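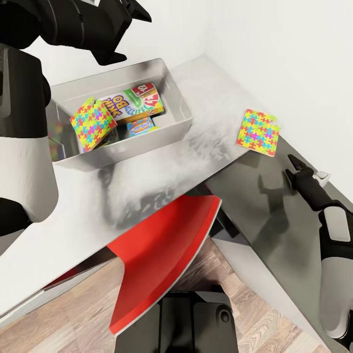
## Cavia at the Cernonton – worth $3,000 in pledges?

**marlo_k** · 2020-09-28
The Cernonton wants to stream Cavia again next month, and they're asking for $3,000 up front. I watched the first run. Two actors on split screens, long silences, and a reviewer calling it "electric." Did I miss something?

**balconyrat**
You missed the second act. Babatunde Tamuno carries that whole phone call alone and I believed every word.

**marlo_k**
He was good. I'd still like to know what the money buys. Same script, same two chairs?

**Okeke_fan318**
New sound, according to the newsletter. The first run had 266 paid viewers, so people clearly wanted it.

**propsdept**
Paid viewers or people who clicked the link? My login counted twice when the stream froze. I'd wait for real numbers.

**balconyrat**
It froze once – for a minute. The house seats 300 and rarely fills, so I call that a decent turnout.

**propsdept**
A decent turnout for a play that needed a trim. Cut the letter scene and I'll put in ten bucks.

**Okeke_fan318**
The letter scene is the play!

**marlo_k**
See, I went for a sandwich during the letter scene. Might watch it again before I pledge anything.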